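Travail et automatisation, séance 6
Le débarrassage des plateaux en restauration collective : répartition des tâches entre l'opérateur et la machine

1. Objet de la séance

La séance précédente portait sur la notion de poste et sur la différence entre tâche prescrite et activité réelle. On applique ici ces notions à un cas : la laverie du restaurant d'entreprise du site d'Irkby, exploité par la société Gittins. L'établissement reçoit 980 plateaux par jour ouvré. Le projet, désigné en interne sous le nom de Sullel, étudie le transfert à des bras manipulateurs d'une partie du tri effectué entre la dépose du plateau et le lavage.

Documents de travail : la fiche de poste de 2022, le relevé d'activité établi par Marichka Tkachenko (ergonome) et le compte rendu d'entretien avec Ifor Prothero, chef d'équipe en laverie.

2. Le poste avant le projet

La fiche de poste décrit cinq opérations : réception du plateau, retrait des déchets, vidage des restes, tri de la vaisselle, mise en casier. Le relevé d'activité en distingue nettement plus. Entre le retrait des déchets et le vidage, l'opérateur effectue une évaluation visuelle qui n'apparaît dans aucun document : verre encore plein, couvert glissé sous une serviette, assiette ébréchée, objet personnel oublié. Cette évaluation conditionne l'ordre des gestes. Un gobelet contenant du liquide est traité en premier, faute de quoi il se renverse pendant la manipulation du reste.

Prothero formule la chose autrement : « On ne regarde pas le plateau, on regarde ce qui va poser problème dessus. »

Contraintes relevées au poste :
- station debout prolongée, rotation du tronc répétée ;
- cadence imposée par le convoyeur, avec un pic d'une durée de 47 minutes ;
- bruit et humidité ambiante ;
- préhension fine d'objets glissants, poignet en flexion.

3. Décomposition pour l'automatisation

Le découpage retenu par Rhodri Gwilliam, responsable technique, repose sur la nature de l'objet saisi et non sur l'ordre des opérations de la fiche de poste. On distingue quatre classes.

a) Objets rigides à géométrie stable (assiettes, bols, gobelets). La prise est définie par rapport au bord ou au corps de l'objet. La difficulté principale vient du recouvrement : une assiette partiellement masquée par une autre n'offre pas toujours de bord accessible.

b) Objets fins et allongés (couverts). L'épaisseur est faible, le contact avec la surface du plateau est presque continu. La prise exige un positionnement précis en hauteur.

c) Objets déformables (serviettes, mouchoirs froissés). Aucune géométrie de référence. La prise est tolérante en position, mais la forme après saisie n'est pas prévisible.

d) Matières en vrac et liquides. Elles ne se saisissent pas ; elles se transfèrent par inclinaison du contenant. Cette classe impose de contrôler l'orientation du récipient pendant tout le trajet.

Un même plateau réunit en général les quatre classes. La commande bimanuelle se justifie dans ce contexte : un bras peut maintenir ou présenter un objet pendant que l'autre agit, ce que fait l'opérateur sans y penser lorsqu'il tient un bol d'une main et le racle de l'autre.

4. Conséquences pour l'équipe

On se gardera de raisonner en nombre de postes supprimés ou conservés. À Irkby, l'effectif de laverie est de six personnes et l'exploitant s'est engagé à le maintenir pendant la phase d'étude. Les modifications portent sur le contenu du travail.

Déplacement de la charge. Les gestes répétitifs diminuent, la surveillance augmente. Or la surveillance d'un processus lent et généralement correct est une tâche fatigante, dont la pénibilité est mal prise en compte par les grilles de cotation usuelles.

Traitement des écarts. Les plateaux que la machine ne sait pas traiter reviennent à l'opérateur. Il s'agit par construction des cas les plus difficiles. La variété bénéfique qu'apportait l'alternance entre plateaux simples et plateaux encombrés disparaît.

Savoirs de métier. L'évaluation visuelle décrite en section 2 doit être explicitée pour être transmise au système. Trefor Parry, représentant du personnel, a demandé que les heures consacrées à cette explicitation soient reconnues comme temps de formation. Le point est resté ouvert depuis septembre.

Responsabilité. En cas de casse ou d'objet personnel jeté par erreur, la chaîne d'imputation doit être écrite avant la mise en service.

5. Illustration

Tri de vaisselle et d'aliments à l'aide de bras manipulateurs : 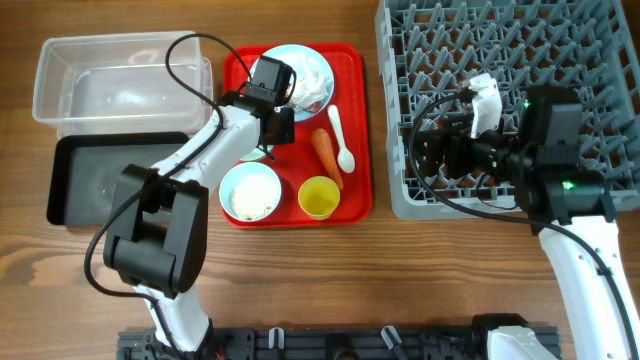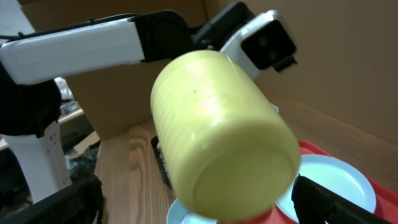
6. Indicateurs à suivre

Le débit moyen est un mauvais indicateur s'il est utilisé seul : il masque les reprises manuelles. On retiendra le taux de reprise par classe d'objet, la durée d'attention continue demandée à l'opérateur et le nombre d'interruptions subies pendant le pic. Ces trois grandeurs se mesurent au poste, par observation directe, sur une durée suffisante pour couvrir au moins un service complet.

Travail demandé : à partir du relevé d'activité, proposer une répartition opérateur/machine pour chacune des quatre classes, puis indiquer pour chaque classe qui traite l'écart et avec quelle information. Deux pages au maximum, tableau autorisé. Remise au secrétariat du bâtiment Endon.

Commentaires (3)

Cledwyn Ruddock
Dans la section 3, où range-t-on un pot de yaourt entamé avec la cuillère dedans ? Classe a, b ou d ? J'ai mis les trois dans mon tableau et je ne suis pas sûr que ce soit accepté.

L. M.
J'ai travaillé deux ans en plonge. Le passage sur les plateaux difficiles qui reviennent à l'opérateur est juste, mais il manque le rythme : quand tout ce qui arrive est compliqué, on ne récupère jamais entre deux. Il faudrait mesurer ça aussi.

étudiant_gr2
Le relevé d'activité n'est plus accessible depuis le lien du cours, est-ce que quelqu'un l'a en PDF ?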